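# Teaching a hand when to stop

Dec 6, 2023 - from the Billow project
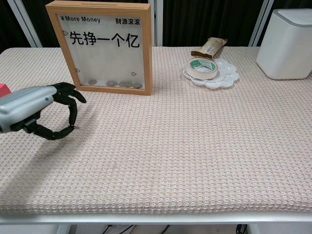
One reader wrote in after the July issue to ask why we keep bothering with fingertips when a decent suction cup would pick up most of what we put on the table. Fair question! Suction cups are great, and if all you want is to move flat boxes from one place to another, please go and buy one. But a cup won't turn a roll of tape on its side, and it won't slide a coin to the edge of a table so that it can be pinched. We want a hand that can do the fussy stuff, and the fussy stuff starts with the last little bit of travel before a finger meets something.

So that's what we've been working on since the summer, and I'm so happy to finally have something to show for it. We call the method Ludberg, after the street where the first version got sketched out. The old controller planned the whole reach in one go and then followed it, right or wrong. If the tablecloth had a fold in it, the finger pushed into the fold. Ludberg splits the reach in two. The arm does the big, quick part the way it always did, and then, with a fingertip just over the surface, the hand switches to a second, much smaller model that only ever looks a few millimeters ahead. It asks one thing over and over - closer, or stop?

The small model learned from 3000 short approaches, all of them guided by a person wearing a tracking glove. Most of the approaches are pretty dull to watch. We kept the bad ones in too (the ones where the person overshot and backed off), and that made a bigger difference than anything else we tried. When we trained on the clean approaches only, the hand had no idea what to do once it had gone too far, and it would just sit there pressing.

Now for the result. We ran 200 fresh approaches over soft cloth with everyday clutter left where it was, and the hand stopped within our target distance in more than 90 percent of them. The old controller never got near that on cloth. On a bare tabletop the two are nearly tied, so if your robot lives on a hard, flat bench you may not notice much change.

There is plenty left to fix. Shadows still fool it - a dark patch right under the hand can read as an object, and it stops too high. Shiny things are hit and miss. And the thumb is on the old controller for now, so a full pinch looks a bit lopsided, with the fingers arriving gently and the thumb barging in. I've got a soft spot for that thumb, but it has to go.

The group at Wongsuwan has been running the same code on a different hand with stiffer joints, and they needed only nine new approaches to tune the stopping distance. Nine! We had set aside a whole week for that step.

Next up is the rig in Lurkalville, where the surface will be a thick towel. The training code goes out to everyone on the project list once the thumb is sorted, and if you have a cloth that gives your own robot trouble, write and tell us what it's made of.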